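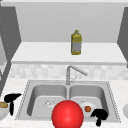

Bindu Arumugam wrote back under my last post that a robot failing in a simulated kitchen can't be called a safety matter, since no real glass gets broken. I've been chewing on that since lunch, so here's a thread.

She's right that no real glass gets broken. My trouble is with what happens next, when the number from the simulated kitchen gets carried over to a real one and everybody forgets where it came from.

Background for people who don't follow this stuff. Ostmont sells a kitchen-clearing routine. Pick up the dishes, pick up the food scraps, leave the sink usable. Before it goes near a real arm, it gets run in rendered kitchens like this one. Sink, plate, tomato, glass, bottle up on the shelf.

They ran it 398 times in July and called it ready. I've read the run logs. It took me most of a weekend and I'd like the weekend back.

The fault first. The arm goes for the glass in the sink, closes, and comes up with nothing. Fine, clear glass against steel is hard. I have trouble spotting it in there myself.

But the routine doesn't know it came up with nothing. It carries the nothing over to the counter, sets the nothing down, opens the gripper and marks the step complete. Then it goes for the next item and swings straight through the space where it now believes there is no glass.

In the simulator the glass gets shoved along the basin and that's the end of it. Nothing chips. The physics there has no idea what a chip is. So the log says "item displaced" and the run carries on to a pass.

I count that as a safety failure. You may not. But picture your own sink, and your own hand going into it later because a screen told you the glasses were out.

20 of the runs have that line in them, "item displaced," on the same step. All 20 were scored as passes. I checked the scoring notes twice to be sure I wasn't being unfair.

Several people have asked whether a better camera fixes this. Maybe it finds the glass more often. It does nothing for the part I care about, where the arm closes on air and reports success. A gripper can tell how far it closed. Somebody has to write the line that asks.

Zomura, who make the simulator, told me their tool only reports what it's asked to report, and that pass rules are up to the customer. Probably true. I notice that it's also what every toolmaker says.

Ostmont's answer was longer and I liked it less. They say the displaced-item cases are "cosmetic" and that a grasp check was "on the list" before release. I asked to see the list. No reply so far.

Nair, replying to me yesterday: "You'd rather they tested on real glass and real people?" No. Test in the simulator all day long, it's cheap and it's the right place to drop things. Just don't throw away the failures it hands you for free.

And for the folks saying I have it in for automation, I spent years around packing lines and I've seen plenty of machines I'd trust over a tired person at 2 a.m. Those machines stopped when they lost a part. Loudly. It was annoying and it was correct.

What I'd want to see, if anyone at Ostmont is still reading:

Stop the run when the gripper closes on nothing.
Score a moved glass as a fail, even if it ends up somewhere harmless.
Publish the July runs again under those rules, all 398.

Somebody asked about Lulus, the cafe that was supposed to get the first unit. I called them. The install is on hold and they didn't want to say more than that. I don't know if it has anything to do with this and I'm not going to guess.

Correction to an earlier post: I said the arm had 3 tries at each item. It has 2. Both tries report success when they miss, so I don't think it changes much – but it was wrong and I've taken the post down.

Bindu came back and says she'd accept "reporting failure" and still won't accept "safety failure." We're going to keep disagreeing. She did agree that the 20 shouldn't have been passes.

Muting replies for tonight. If you have logs from the later build, my messages are open. Please send the raw ones, I've seen the slides.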